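Oiling a butcher-block top, matt or shiny?

hobbin_along
Posted December 27, 2019

Hello all, hoping someone can settle a row I'm having with myself. I've got a long butcher-block table in the workroom, bought from Greenwood back in October, and I can't decide whether to oil it or varnish it. It gets proper use: glue, tea, the lot. I've been through 5 pages of old threads and everybody says something different!

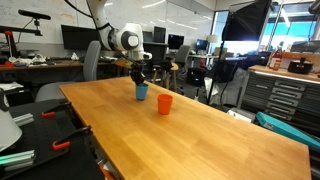 Oil is what I used on my last one (a little Menia desk, long gone) and I liked how it felt, but it marked if you so much as looked at it with a drink in your hand. I'd like a top I can stand a couple of plastic cups on, like the blue and orange ones, without hunting for a coaster first. I do like the honey colour and would hate to lose it. The shine I could live without, as the overhead light bounces straight back at you.

grainofsalt
Varnish, two coats, done. Oil is lovely if you enjoy doing it again every few months. I don't.

mrs_plane
Got to disagree with grainofsalt there. Varnish is fine until you chip it, and then you're sanding the whole top. With oil you rub down the bad patch with 200 grit, wipe a bit more on and go and have your lunch. Mine's had 2 years of paint pots on it.

grainofsalt
Paint pots aren't hot mugs though, are they? And I've never had varnish chip unless somebody dropped a vice on it.

tatty_bench
Have you looked at hardwax oil? I use the Stesberg satin, 25 quid a tin from the shop in Trarkville, and it kills the glare nicely. Try it underneath first, it can go a touch darker.

hobbin_along
Ooh, satin sounds like the one. Will do a patch underneath and report back. Does it pong much? The window in there is painted shut.

tatty_bench
It does a bit, yes. Leave the door open overnight.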